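Braltham workshop puts two grippers head to head

Visitors to the Braltham robotics workshop this February may have noticed a good deal of coming and going around the long bench by the window, where the team has been busy finding out which of two grippers deserves a permanent place on its teaching arm.

The contenders are a ridged two-finger model from Prollow and a softer, padded one from Van Acker, and each was given 128 attempts at picking up painted wooden blocks and setting them down again. Eleni Yordanov, who planned the trial, wanted plain household sorts of objects, the kind that get knocked and chipped, and she was very firm that both grippers should have the same arm, the same controller and the same wrist camera throughout.

The Prollow fingers managed 104 clean lifts and were especially good when a block lay at an awkward slant. The Van Acker pair came in a little behind, though Sorin Radonjić, who ran most of the afternoon sessions, has a soft spot for them all the same. "They're gentler, and they forgive you if you come in slightly crooked," he said. "I'd happily have them for fruit."

Blocks placed nearly touching gave both grippers the most bother, as there is so little room for a finger to slip in between.

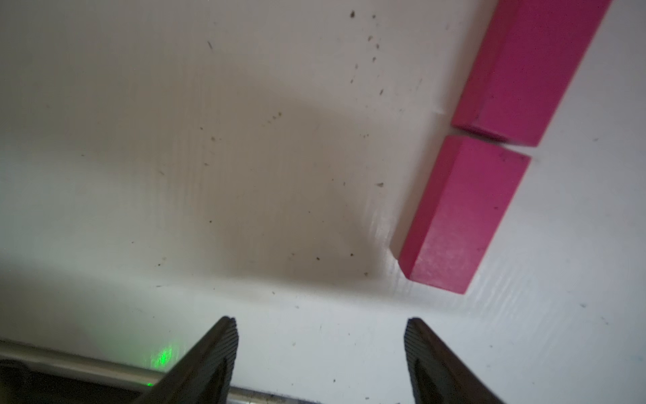

Two pink blocks with a narrow gap between them, seen from the wrist camera over the open ridged fingers.

Bezawit Tilahun is now going through the recordings with a view to moving the camera 30 millimetres further back, which she hopes will give a better look at the fingertips as they close. A second round, with cups and small boxes, is planned once that's done, and anyone who would like to come along and watch is very welcome to ask at the front desk.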